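Clivport Community Media – Studio Equipment Meeting
Minutes, Thursday, 4:00 p.m.

Present: Sylvie Friesen (chair), Siamak Pakzad (minutes), playout and edit staff
Apologies: Mohammadi Rentals

1. Minutes of the last meeting
Approved with one correction. The spare router panel is in Edit B, not in master control.

2. Control room switcher
Siamak reported that the Skorkex switcher dropped its preview output twice during the May council broadcast. Program output was not affected. Restarting the panel cleared the fault both times. Sylvie asked whether the firmware had been updated. It has not – the current version was left in place until the end of the season.
Agreed: update the firmware after the last live show and keep a copy of the present settings. 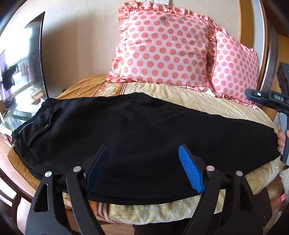 3. Monitors
The two monitors over the audio desk no longer match after calibration. One is nearly ten years old. Mohammadi Rentals has offered a pair on loan, with delivery included. Staff would like to see them next to the main multiview before anything is bought.
Action: Siamak to arrange the loan.

4. Archive transfers
Tape transfers are behind. The Plurix capture software stops when it meets a break in timecode, so long tapes have to be restarted by hand. Four decks are in service and one needs a head cleaning. It was suggested that tapes with known breaks go in a separate batch – accepted.
Action: Sylvie to write to Plurix support and ask for a setting that carries on past the break.

5. Other business
Labels on the patch bay are peeling. New ones to be printed in the larger type.
The meeting closed at 5:10 p.m.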